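What Is a Botanical Garden?

A botanical garden is a place where plants are grown so people can study them. It may look like a park, but each kind of plant has a label with its name. The garden in Cunville grows 1000 kinds.

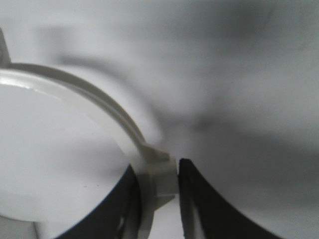

Some plants come from hot places and live in a glasshouse. The oldest palm at Cunville is 110 years old. Gardeners also save seeds. They dry them and keep them in a cold room, and a few are planted each December to check that they still grow.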